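Small Drawers, Big Tables: our August gallery

Welcome back, and thank you for all the kind notes after the last page! This month is given over to the little drawer cabinet, a thing I have grown fonder of every year I've kept one (and I have kept a good few, in the sewing corner, by the back door and once, rather unwisely, in the bathroom). They hold the bits that otherwise wander: buttons, stamps, spare fuses, the key to a suitcase we gave away.

I bought my first at the Clesport market for 90, drawers sticking and all, and a rub of candle wax along the runners had it gliding by teatime. If yours sticks, do try that before you reach for the sandpaper. I'd also say to put the heaviest things at the bottom, and to write your labels in pencil, as you will change your mind at least twice before Thursday.

There were 11 of us at the Tetier evening, and we talked about drawers for so long that the tea went cold. I came home and emptied two of mine straight on to the bed.

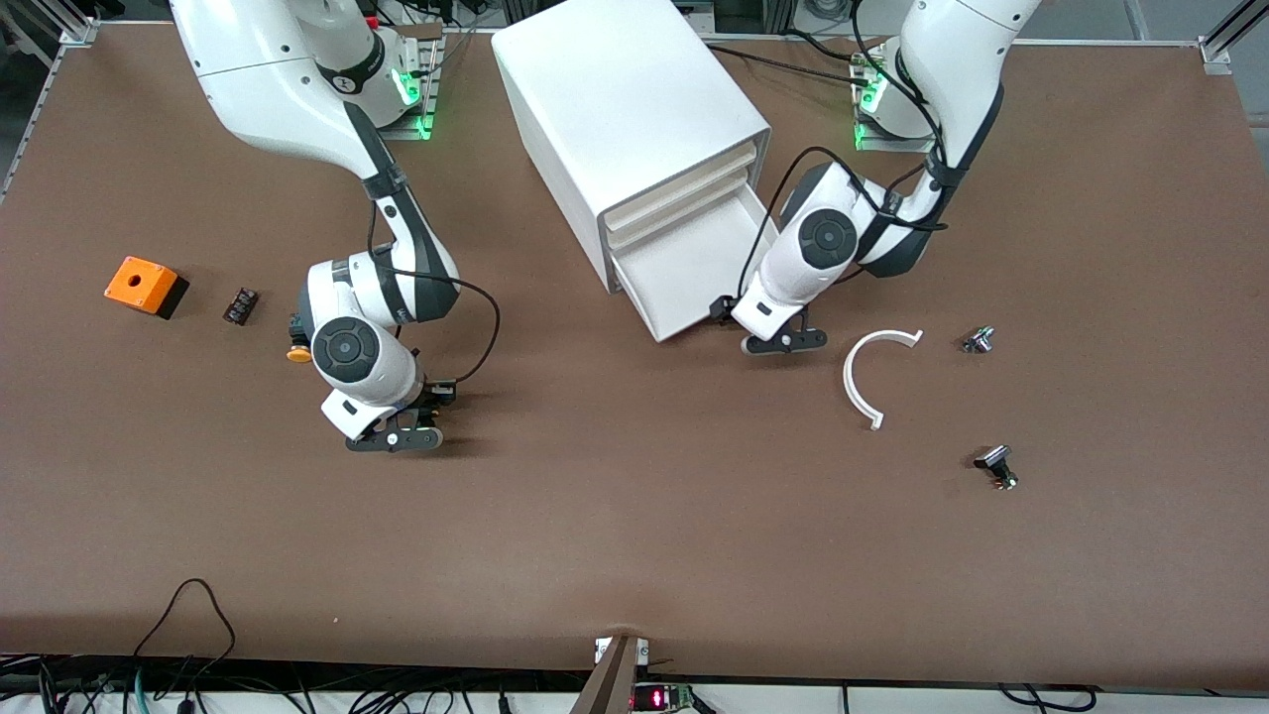
White cabinet on a reddish-brown table, bottom drawer partly open and the upper ones shut. I do like those cream fronts, and the rounded edges too.

Maj-Britt Amundsen: I keep my bottom drawer for string and nothing else, and it is still the one that jams. I shall try the candle wax this weekend. Does it need to be a white candle, or will the red one left over from Christmas do?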